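Dovton Evening Classes: Making and Repairing
Handout 6: Assembly boards, layout and small parts

Notes to go with the session. Read section 3 before you come, as we start on it straight away. Last revised May 21, 2020.

1. What an assembly board is for

An assembly board is a flat base on which a set of parts is laid out and put together in a fixed place. You will meet them in training rooms, in repair shops and in school technology cupboards. The simplest is a tray with outlines drawn on it. A better one has raised plates as well, so that a part has a seat to go into and can't slide about while you deal with the next one.

The board does two jobs. It tells you where each part goes, and it holds the part there. Beginners tend to rely on the first job and forget the second. If a peg is leaning, look at the seat before you blame your fingers.

For this course we use the Kulo pattern, which you had in outline in Handout 5. The base is 2 mm thicker than the one we used last year and doesn't bow in the middle. Anyone making their own at home can use any stiff sheet, provided it lies flat on the table when pressed at each corner in turn.

2. Setting up the table

Clear the table fully. Bags, cups and coats go on the hooks by the door.

Put the board square to the table edge, a hand's width in. Most people put it too far away and then work with straight arms, which makes the shoulders tire and the hands shake. Elbows should be slightly bent when your fingertips reach the far row.

Use a plain dark surface under a light board, or the other way about. A dropped part is much easier to find, and the edge of the board shows up clearly from where you sit. Patterned tablecloths are the worst thing you can work on. If your table at home is shiny, lay a cloth over it and pull it tight -- a wrinkle under the board will rock it.

Light should come from the side opposite your working hand. Overhead light is acceptable if there are two lamps.

3. Order of work

Work through the steps in this order the first three times. After that you can change it if you have a reason.

Look over the parts before touching them. Match each one to its outline by eye.

Start with the far side of the board and come towards yourself. Parts already standing on the near side get knocked by your wrists when you reach over them.

Fit flat parts first, then pegs, then anything with a post or shaft.

Leave gears until last within each row. A gear with a post sticking up from it is the easiest thing on the board to catch with a sleeve.

Check the whole board from above and then from the side, with your eye at table height. Leaning parts show up from the side.

4. Holding and placing small parts

Hold a small part near its top, between the thumb and the first two fingers. Keep the grip light. A hard pinch makes a smooth part jump out, and you'll spend the next five minutes under the table.

Bring the part in above its seat, stop, and then lower it. The stop matters. People who come in at a slant touch one edge of the seat first and tip the part over. If it won't go in, lift it clear, turn it slightly and try again. Don't push. A part forced in at an angle will mark the plate, and after that it never seats properly.

Keep the other hand out of the way but ready, above the table and to one side. Resting it on the board is a common habit and shifts the board a little each time. If the part is long, or the seat is tight, use the second hand to steady the plate.

For pegs, check which end is which. Some have a slight taper and will stand up either way, but only one way is firm.

5. Common faults

Peg stands outside its outline: put down in a hurry and not moved. Correct it before going on.

Gear wobbles: grit under the disc, or the disc is resting on the edge of a plate. Lift and wipe.

Board creeps away from you: too much downward pressure, or a dusty table. Two small squares of rubber matting underneath will cure it.

Parts left over at the end: go back to the outlines and look for an empty one.

6. Practice at home

Do 19 placements in one sitting, then rest. In the March group, roughly 80 placements over the week was enough to make a clear difference to steadiness. Write down how many parts you had to lift and try again. Speed isn't marked on this unit.

Spare pegs and discs are in the Cotora drawers, second from the top. The order number for a full replacement set is 2,554. Sign for what you take.

7. For discussion next time

Compare the placing of a part held over a raised plate with one set down on the open board. Which would you fit first, and where should the idle hand be?

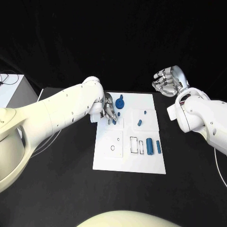
Anselmo Iglesias: I've been starting at the far side as section 3 says and it does help, but I'm left-handed and the lamp advice had me working in my own shadow until I swapped it over. Could the next version show both arrangements? Also, the rubber squares at home were too thick and tilted the board, so I cut up an old bicycle inner tube and that has held well.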